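Updated December 24, 2022. Will tidy up when there's time.

**Pisville Shared Workshop** – one room behind the old bakery, 12 benches, kettle. Members build what they like. Mostly robots lately.

## The current build

A two-armed house robot, name of Plamden. Karine Lemieux started it in her spare room in May, then ran out of spare room. We do the practice runs in a simulated house first, cheaper than breaking real cupboards. 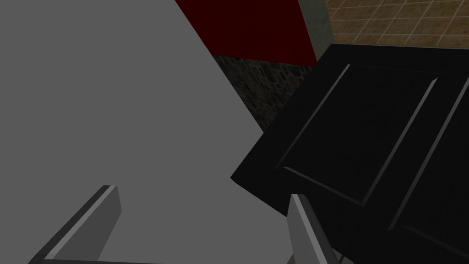

Karine Leclerc does the control code. 326 runs logged so far, notes for each one in the blue folder (please put it back). Arms are worked from a pair of handles at bench four, and teh slow bit is always the wrists.

Doors, corridors, getting round furniture, all on the winter list.
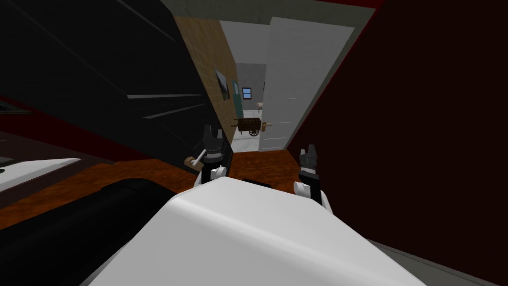
## How we work

Evenings mainly. Bring your own laptop, we've screens. Solder stays on the back bench.

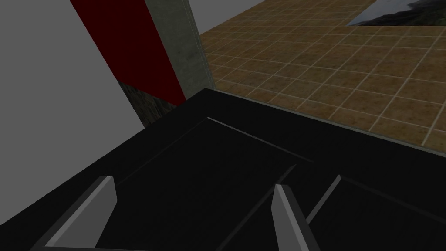

Membership is pay what you can, and the money goes on motors. New people normally start on the simulated house. Black panelled fronts like the ones there are awkward to judge, dark on dark, so the first job is learning to go by the thin lines round the panels. Takes a few goes.

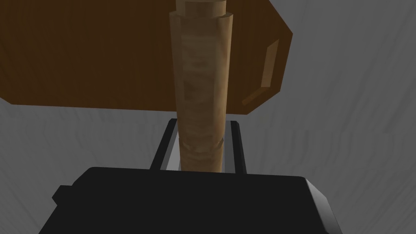 Grip pads come next, then a go at the real arms once they're wired. Want to join? Knock, or leave a note for either Karine. Say which one, it gets confusng.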